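Workshop notebook, Kordestani bench
December, entry 4
By Fasil Gashaw
3 comments | 255 views

Continued the work on the bread scale from the Grarker bakery. They brought it back again with the same complaint: in the morning it reads correctly, and after two hours near the ovens it begins to show more than it should. The owner is patient with me, but I think not for much longer.

First I repeated the warm-up test. Scale on the stone table, feet leveled, no draft, the small heater at one arm's length. I used our check weight, the one marked 3,284 g in paint on the side. At the start the display agreed with the paint. After the heater was on for the length of my lunch, it was 3 g too high. I removed the weight and the zero had also moved, but only by 1 g. So there are two different errors and I was treating them as one. This was my mistake in the last entry, please ignore the conclusion there.

The zero error I can explain. The load cell is screwed to a steel plate, and the plate is held at all four corners. When it warms, it has no place to go, so it bends a little and the cell feels this as weight. I loosened two of the corners by half a turn and the zero stayed quiet for the rest of the afternoon. For a permanent repair I want to cut slots there and put spring washers.
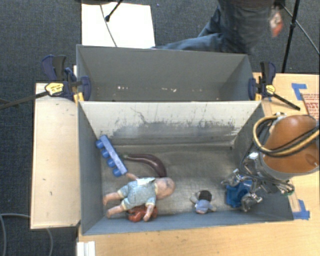
The other error is more difficult. It grows with the load, so it must come from the cell or from the amplifier. I warmed only the amplifier board, with the hair dryer on the low setting and a piece of cardboard to protect the cell. The reading climbed almost immediately. Then I changed the cardboard to the other side and warmed only the cell, and it hardly moved. I did this twice, because the first time I did not trust my cardboard.

On the board there is one resistor which sets the gain. It looks newer than its neighbors and the solder is not so clean, so I suppose a previous repair put there an ordinary part where a stable one should be. The Koditz parts drawer has the right value but only in the ordinary type. I ordered two of the good type, and the second one stays here for stock.

Small note about the display: the ribbon cable was pinched under the cover. It is not broken. I put tape on the sharp edge and turned the cable the other way. Whoever closes this scale next, please check it before the last screw.

To do when the resistor comes: replace it, let the board rest overnight, calibrate at room temperature, then the full warm-up test again with the cover closed. I tested today with the cover open and this is not how the bakery uses it. Also ask them if the scale can stand on the other counter, away from the oven door.

Check weight is back in its box. Heater is unplugged.

3 comments

kiro_bench: Good that you separated the two errors. We had the same thing with a postal scale and chased it for a week. Did you measure the supply voltage when the board was warm?

Fasil Gashaw: No, I did not. I will add it to the test, thank you.

oldbalance: Careful with the spring washers. If they are too soft, the corner loads will not agree. Put the weight on each corner before you close it.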